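Night Shift at Zoma
a short story, posted March 8, 2018

Fifteen of us on the line in December. Five now. The other ten got a handshake and a card with a kettle on the front.

I kept my spot becuase I can type. That's it. Nine years of making up meal trays at Jomcombe and what saved me was typing.

So now I watch. Two screens, cold tea, a chair that won't go up. The arm practises in a pretend kitchen before they let it near a real one. Yellow cupboards, black tiles. Nobody ever cooked in there. I know that kitchen better than my own.

My job, write down what it does. Pass, fail, note. Try 3,747 tonight.

"Don't help it," the trainer said, first day. As if I could reach in.

I do lean, though. When it goes for a handle I lean left in my chair, the whole body. Same as Mum in the passenger seat, foot on a brake that wasn't there.

Break at two. Used to be a full table, somebody's leftover curry, an arguement about the radio. Now the five of us take it seperate, staggered, so the screens stay covered. I eat a sandwich beside a humming fridge and read the Tramon safety poster again. Back straight. Lift with the knees. No one's lifting.

Old supervisor rang the other night. She's at Aaltonen now, packing by hand, sore wrists, laughing. Any good, is it, she asked, your robot?

Slow, I said. Doesn't get bored but.

Do you?

I had a fail to type up. Told her I'd ring back.

Back on at quarter past. Tea's gone cold, new one, same mug. Both windows up. Fingers open, nothing in them. Me leaning already. 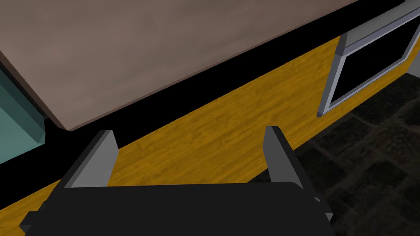
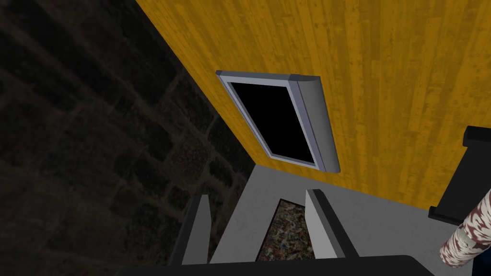 The practice kitchen on both screens, gripper open.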